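SPM 214: Coaching Decisions in Team Sports
Unit 6 handout: Replacing a starting quarterback in midseason

Read before the second lab. Bring a printed copy. The depth chart worksheet is collected at the end of the hour.

1. Scope

The unit covers one decision: whether a coach should bench a healthy starting quarterback while the team still has a chance at the playoffs. Injuries, suspensions and trades are handled in Unit 7. Preseason competition was covered in Unit 5 and will not be repeated, except where the worksheet calls for it.

2. Terms

Starter: the player who takes the first offensive snap of the game.

Backup: the second player on the depth chart on game day. A team may list a third quarterback who is not dressed.

Reps: practice snaps with the first unit. In a normal game week the starter takes nearly all of them. A change announced late in the week means the new starter has had few or none.

Install: the set of plays taught for one opponent. It is built early in the week and trimmed as practice goes on.

Replacement gap: the expected difference in points per game between starter and backup, with the same teammates and the same opponent.

3. Why raw averages mislead

Students often compare the starter's season average with the backup's average in relief. The two samples are not alike. Relief snaps tend to come late in games with a large margin, against a defense that is giving up short passes to protect the clock. Completion percentage goes up in these conditions and yards per completion goes down.

The starter's line has the opposite problem. It includes games against the best defenses on the schedule and drives that began in poor field position. Before comparing, remove garbage-time snaps from both players and adjust for opponent. If fewer than 200 pass attempts remain for either player, report a range and not a single value.

4. Worked case: Kurkport

The Kurkport file in the course folder follows a semipro team that started its season 6-2 and then lost three in a row. Local opinion favored the backup. The staff kept the starter for the next game and moved the backup into a short package of designed runs.

Points to note from the file:

Sacks rose during the losing streak, but pressure rate did not. The quarterback was holding the ball longer.

Two of the three losses came against teams in the top third of the league in pass defense.

The left tackle changed before the second loss. Any comparison across that date needs a separate column.

The backup had 9 pass attempts all season. No estimate of the replacement gap should be made from them.

The staff memo gives the reasons for the decision. Grade the memo on what was known at the time it was written. The result of the next game is left out of the file on purpose.

5. Timing

A change made during the bye week costs the least, as the new starter gets extra practice and the install can be rebuilt. A change at halftime costs the most in the short run. The play sheet was written for someone else, and cadence and protection calls have to be managed with little preparation.

Short weeks should be treated as having no full-speed practice. Mateos, the second case in the folder, made its change in a short week and cut the play sheet by half. Compare its third-down calls before and after.

6. Worksheet procedure

Step 1. Open the play log for your assigned team, Mateos or Gultosar. Sort by quarter and score margin.

Step 2. Mark every snap that meets the garbage-time rule given in lab. Do not delete the rows.

Step 3. Compute net yards per attempt for each quarterback, with and without the marked rows. Sacks count as attempts and sack yards are subtracted.

Step 4. Fill in the opponent column using the ratings in the Feltex sheet. Use the rating from the week of the game, not the final one.

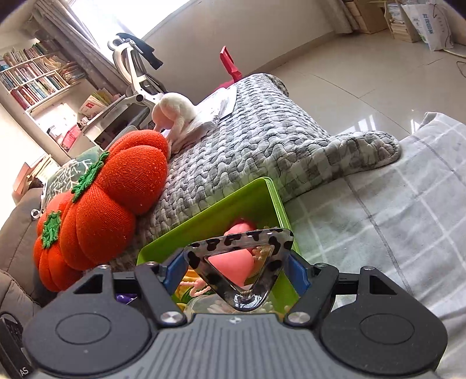

Step 5. Write a recommendation of one page or less. State the decision, the week it takes effect, and the figure that would change your mind.

7. Submission

The recommendation is due Saturday, January 31, 2026, through the course site. Attach the sorted play log as a separate file. Late work follows the policy in the syllabus.

Reading for Unit 7: packet section on injury reports and game-day rosters.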